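Ticket: Gripper swap on Rana arm, wrist camera dropping out
Opened by: Samina Minhas
Component: Ilela jointed gripper / Sellow two-jaw gripper / wrist cam
Status: open, workaround in place

Started the comparison in March with the Sellow on the arm and the Ilela on the bench. Same controller (Arard), same pick list, 200 picks each. The Sellow ran clean start to finish, no camera trouble at all.

Swapped to the Ilela and wow, what a difference on round parts! The rubbery pads settle onto things the Sellow just pinches and shoves. Then the wrist cam froze at pick 29. Restarted the stream, froze again 11 picks later.

Tried so far:
- New camera cable. Same freeze.
- Moved the camera to the other USB port on the controller. Same.
- Put the Sellow back on with the new cable. No freeze, full run.
- Ilela again, grip force at the lowest setting. No freeze!
- Ilela, force back to default. Froze on the first hard close.

So it follows the gripper and it follows the current. Camera and gripper share a supply on this mount - I think the voltage dips when the fingers close hard. Gave the camera its own supply and got through a whole run at default force. Very happy with that one.

Plastic wrap is still on the forearm, and I'm leaving it there until the wiring is final. 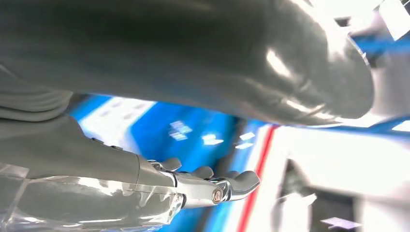 Can the Ilela stay on the shared supply if we keep the grip force low?
For light parts it can, but the heavier ones slip at that setting, so keep the separate camera supply for any mixed run.

Still to do: log the voltage during a hard close, then repeat the full pick list 2 more times on the separate supply. If both runs hold I'd love to make the Ilela our default - it's a joy on the round stuff.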